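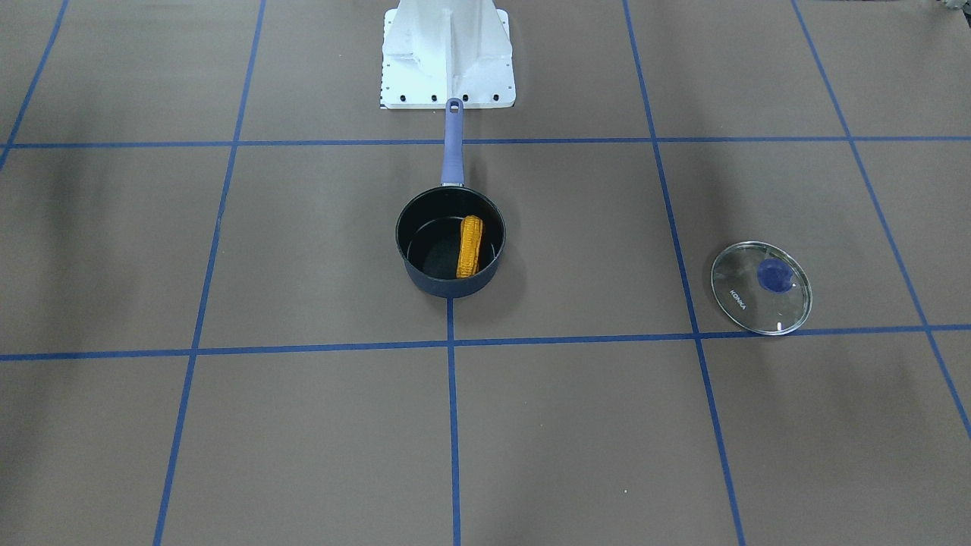

Blue masking tape, in a grid. Very much my mood this June.

Quick one, I have 10 minutes before I need to leave. Still not unpacked. Prestdale is lovely, the apartment is lovely, the living room is a weird shape and I hate every couch I own (one couch).

So -- tape. My sister-in-law Nadège Brunet told me to put the furniture on the floor in tape before buying anything, and I rolled my eyes, and then I ordered a sofa from Trendness without doing it. 87 inches. Fits the wall fine. Also fits across the radiator and a good piece of the door. Back it went. Restocking fee, don't ask.

Second try, did what I was told. Taped out the couch, the rug, the bookcase, teh little round table (round is a pain, I made it square). Walked around it for two days. Rey the dog walked straight through it, obviously.

Things I learned so far. Tape the open doors too, the whole swing. Leave the tape overnight and go get a glass of water in the dark. And drawers! Nearly forgot drawers. The dresser in the bedroom would have opened straight into the bed.

Smaller couch is coming from Kultolis at 9 in the morning, which means I have to be awake and dressed and have the hallway clear. Régis Perrin from downstairs said he'd help carry the old one out and I said yes before he could change his mind. It's heavier then it looks, sorry Régis.

Still undecided on the rug. The green one is too green. Might live with bare floor till fall and see. If anybody has a rug that survives a wet dog, tell me in the comments, I'm reading them on my lunch break.

OK shoes, keys, going.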